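首页 > 生活版 > 收纳与整理 > 书桌角落
上一页 1 2 下一页 发新帖 回复

标题:桌上那些小零碎,你们到底怎么收?

青柠不加冰
发表于 2025年3月25日
先说背景,我的书桌宽倒是够宽,就是永远有一层“小东西”。笔啊电池啊不知道从哪儿掉下来的小黑块啊,每次要用桌子就全推到一边,推着推着就推到地上去了。去年12月狠心买了个Umness的九格抽屉盒,花了60块,结果每格都塞满,找东西还得一格一格拉开看,比原来还慢!想问问大家有没有不花钱的办法。

半块橡皮
我的办法特别土:铺块布。所有零碎先倒在布上,摊开,一样一样认,认完再收。布软,小东西不会骨碌碌滚走,深一点的颜色也好找。每次给自己定45分钟,闹钟响了就停,剩下的下次再说。

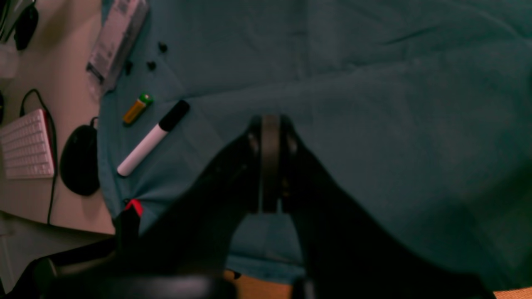
布的颜色我挑了挺久,家里有白的有格子的,最后还是蓝绿色这块最顺手。白笔放上去一眼就看见,那节橙金色、一头绿的五号电池也跳得很,连那几个像小胶脚垫的黑粒粒都藏不住(我到现在也没想起来是哪样东西上的,先留着)。键盘鼠标我懒得搬,布就铺在它们右边,褶子也不抻平,反正收完一抖就完事。

Yuan家阳台
铺布+1,不过褶子我忍不了哈哈哈,必须抻平。小黑粒掉褶子里你试试,抖布的时候直接飞沙发底下。

半块橡皮
回楼上:飞过,找回来了,所以我现在是先捡完再抖。平的布反而爱滚,电池这种圆的,有点褶子挡着才老实。

夜班面包
我投反对票。铺布就是给“以后再说”找了个好看的地方。我以前也铺,铺了两个礼拜,布上的东西越来越多,最后连布一起卷起来塞柜子里了,到搬家才打开。我现在就认一个死理:叫不出名字的直接扔。

半块橡皮
扔过的人来说一句,扔完第三天笔记本就瘸腿了,垫了半年纸片……脚垫这种东西单买还要凑邮费,划不来的。

夜班面包
行吧脚垫算例外。不过电池你总得分吧?新的旧的混一起最烦人。

青柠不加冰
对对对电池!我家抽屉里翻出来一把,哪节有电哪节没电全靠猜,塞遥控器里一个个试。

Bendevville搬砖人
电池我是拿白板笔在上面画一道,用过的画道,没画的就是新的。白板笔手一抹就掉,所以后来换油性的了。还有那种透明塑料包装,里头带张卡片的,我建议拆了只留卡片,塑料壳占地方得要命。

Yuan家阳台
包装别急着拆啊,万一要退货呢。我一般放够一个月再拆。

Bendevville搬砖人
你退过几次?

Yuan家阳台
……零次。

旧书页
潜水很久了,冒个泡。我家用的是Rustier的浅铁盘,带磁的那款,螺丝回形针往里一丢就吸住了,挺省心。缺点是塑料和橡胶的吸不住,所以楼主说的那种小黑块还是得另找个瓶盖装。铺布我也试过,我家猫把布当床,没法弄。

青柠不加冰
猫这个没想到,我家没有,可以铺!刚翻了条旧枕巾出来,深绿的,晚上试一把。九格盒我打算清空一半,只放笔和电池,剩下的谁要谁拿走。

夜班面包
枕巾掉毛不?毛粘在胶垫上很难弄,你先洗一遍。

青柠不加冰
掉……洗去了。

半块橡皮
洗完晾干再铺,别急。对了,装脚垫的小袋子上写一下是哪台机器的,能认出来的就写,认不出来的打个问号,我抽屉里现在有两袋问号。

本帖浏览 3000

相关帖子
· 抽屉盒买大了怎么补救
· 旧电池你们攒到多少才去投一次
· 数据线绑带:魔术贴还是橡皮筋
· 书桌靠窗还是靠墙,吵了好几页
· 笔筒里那些写不出来的笔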